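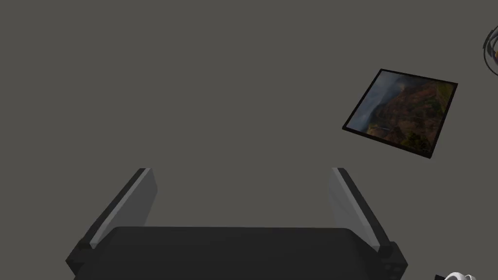 The simulator from the gripper's side, with a framed landscape print waiting on the gray surface. Screen capture: Jaunzems

Siham Tahiri still wears her warehouse boots to work, though these days she spends most of her shift at a desk. She started on the packing floor at Jaunzems in Otovville, filling mixed orders by hand, and last January she moved upstairs to help teach the new picking arms what a mixed order is.

"I thought I'd hate it," she says, laughing. "I like walking around! But then they showed me the simulator and I stayed two hours past my shift just trying to pick things up with it."

The simulator is where every new item goes first. Before an arm on the floor is allowed near a product, its digital twin has to be grabbed 500 times on screen, from all sorts of angles, and Tahiri and her team watch the ones that go wrong. A flat item like a picture frame is her favorite kind of trouble.

"People think heavy is hard. Flat is hard! When I packed frames I slid them to the edge of the table and got my fingers under. I did that for years and never once thought about it. Then an engineer asked me how I do it and I had to stand there and do it in slow motion for him."

That engineer works for Eltex, which supplies the arms, and Tahiri says the conversations with him have been the best part of the job. The packers know things that were never written down. They know which boxes burst, and which side of a bag to hold. Now somebody writes it down, and the packer's name goes next to it in the notes.

Produce came later, and she has plenty to say about that too.
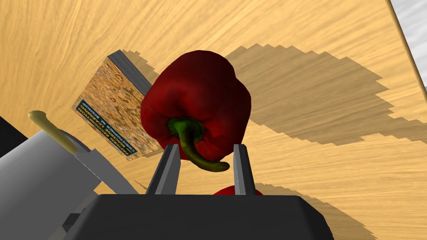

A red bell pepper held between the fingers in simulation, its stem pointing down toward the gripper. Screen capture: Jaunzems

"Look at that pepper, I love that pepper," she says, turning her monitor toward me. "No two real ones have the same bumps. So where do you hold it? I would never squeeze one near the stem myself, but I have a whole hand. This thing has two fingers, so we have to try what works for two fingers."

Downstairs, 8 arms now run on the Derkitz line, and 21 people work alongside them. Nobody was let go, Tahiri says, but the jobs did change, and she doesn't skip over the hard bits. The night shift got smaller as people moved to days, and a few of them miss the extra pay. Some of her old crew found the first weeks dull, standing by to clear jams.

"They told us it was boring, and they were right. So we changed it – now you rotate, and you get simulator hours if you want them. My wrists don't hurt anymore. I can open a jar at home!"

She has asked for a second training desk by the summer. Meanwhile there are eggplants to get through, and she wants to be back at her screen by 2.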